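**From:** Flokell list
**Date:** 4 February 2023
**Subject:** Re: [flokell] Running order on the reissue

Back to the question of the Skonero reissue. The quoted message below came in over the holidays and I never answered it properly.

> I bought the new pressing of *Negi* and the gap between the fourth and fifth songs is gone. On my old disc there are a couple of seconds of silence, then the organ comes in cold. On the reissue the hiss from the end of the fourth song carries straight into it. Is this a mistake, or was the old disc wrong all along? Also, the sleeve says "remixed" on the back and "remastered" on the spine. Which is it?

I have three copies here: the first pressing, the budget disc that came out later, and the reissue. I played side one of each through on the same deck.

The first pressing has no silence between those songs. The hiss carries over just as it does on the reissue, and the organ starts underneath it before the drum machine drops out. The gap only exists on the budget disc. My guess is that whoever prepared it put the same 2 seconds between every pair of tracks, and this was the one place where it did any harm. You can hear the hiss get chopped if you turn it up.

As for the sleeve, it's a remaster. The balance between the voice and the organ is the same on all three. The reissue is louder, and the low end on the title song is fuller, but I can't find a part that has moved or a part that is new. The word on the back looks like an error carried over from the Reltov single, which was remixed and did say so.
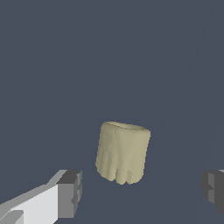 The single mix is the one with the long fade, though, and the reissue has the long fade too. So at least one song on it must come from the single tape and "remixed" would be partly right.

I went back and timed that. The album version on the first pressing fades early, and the reissue runs 25 seconds past it. The single also has handclaps in the second verse, and the reissue has none. So it looks like the album mix with the fade left up for longer. I'd want a second pair of ears before putting that on the discography page. If anyone has the single in decent shape, please compare the last chorus. Mine has a scratch right through it.

One more difference, which I haven't seen mentioned here. The spoken part at the start of side two is in mono on the first pressing and slightly wide on the reissue — easy to miss on speakers, plain on headphones.

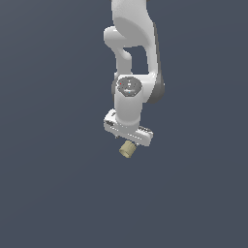

Is the budget disc worth keeping if you already have the other two?

Only for the live song at the end, which hasn't turned up anywhere else. It was recorded at the September show and the sound is thin, but the slow introduction is different from the studio one. The rest of that disc you can do without.

The first pressing was nearly 3,000 copies according to the insert, so they do come up for sale. Check that the insert is there before paying extra. Mine came without it and I had to borrow one to copy out the credits.

I'll hold off changing the track notes until next weekend in case somebody hears it differently. Please reply to the list so it goes in the archive.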